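Workshop notebook: Jiretti pressing, side B
4 min read
September, Friday. Posted by the bench, Neromix

Second set of test pressings for the Jiretti album came back from Citadent this morning. Played all 3 copies start to finish on the bench deck, then the first two tracks again on the cheap deck with the conical stylus.

Side A is fine. Quiet lead-in, no off-center wobble, a little ticking in the gap before track two on one copy only. I cleaned that copy and the ticks moved, so I'm calling it dust.

Side B still has the problem from the first set. The vocal on the last track goes spitty on every "s" from the second verse on. Same spots on all copies, so it's in the cut and not the pressing. The side runs long and the loudest song sits right at the inner grooves, where there's the least room for it. We said this when the track order came in, and the label wanted to keep the order because it matches the streaming version.

Options as I see them:

- Recut side B about 1.5 dB lower and de-ess the last track only. Costs one lacquer and one more round of tests.
- Swap the last two tracks on vinyl. Sounds best, but the jacket and center labels are already proofed.
- Leave it. I don't want our name on it as is.
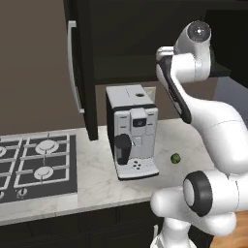
I'd go with the recut. Made a new transfer of the last track this afternoon with the de-esser working from 6 kHz up, at most 3 dB of reduction, and it holds up next to the original. The cymbals lose a bit. On headphones I can hear it, on the room speakers I can't. File is in the Jiretti folder with "B_recut" in the name. Please don't use the older one marked "final".

Quantity question. The order was for 4,000 copies and the label is now asking whether we can split it, half black and half clear. Citadent will do it, but they treat clear as its own run with its own setup fee, and they want a separate test pressing for it. Told the label we'd send a price on the split once side B is approved.

Dinu EP: 11 copies returned by shops so far, all for the same warp near the edge. Six of those came out of one carton. Measured them on the glass plate and they're past what I'd accept. Replacements can go out from our own stock, we have 86 left on the shelf.

To do:
- send B_recut to the cutting room with level notes
- ask Citadent for the clear vinyl quote in writing
- Dinu replacements, pack with stiffeners both sides
- new stylus for the cheap deck, the tip is getting worn

Last updated: Friday, 5:40 pm. Cutting room has the file and can fit us in next week.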